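Blue tape grid on a work table - how do I keep the lines straight?

Posted by nuttall_bench, 5/13/19

I want to divide a long table into rectangles with blue painter's tape so that each thing kept on it has its own spot. My first try in February was poor. The strips wandered and the crossings came out uneven. Do you run every strip the full length, or cut at the crossings?
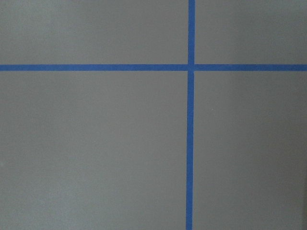
A crossing in blue tape on a gray surface.

My table is 90 inches long and I would like to cover it with paper first. Does the tape hold on paper?

Duvon443
Run the long strips first, in one piece each, and pull them tight before you press down. Mark both ends with a pencil. If you cut at the crossing, the second piece almost always lands a little to one side. It still works as a divider, so I would only redo it if it bothers you. As for what goes in the squares, baskets and trays are good because you can lift the whole thing off.
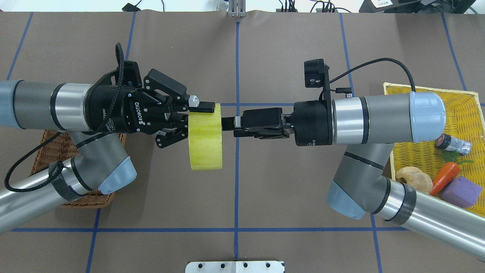 Yellow-green tape roll over the grid, wicker basket at left and yellow woven tray at right.

Keep rolls of tape in a tray. They tip over and go off the end of the table otherwise.

Griltatmont
just use a yardstick

ralteck_2547
Paper is fine. I use brown kraft and change it when it gets torn up. Tape the paper down along the sides first - if it shifts, your grid shifts with it. Don't try to peel the blue tape off and reuse the paper, it takes the top layer along. Make the squares bigger than you think. A basket should fit in one with room for your hands.

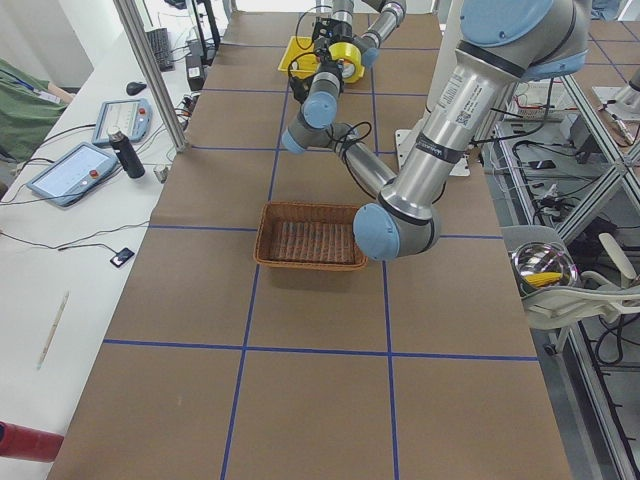
Brown kraft paper with blue tape lines, empty wicker basket near the middle.

I left mine down for 13 weeks and the lines were still flat.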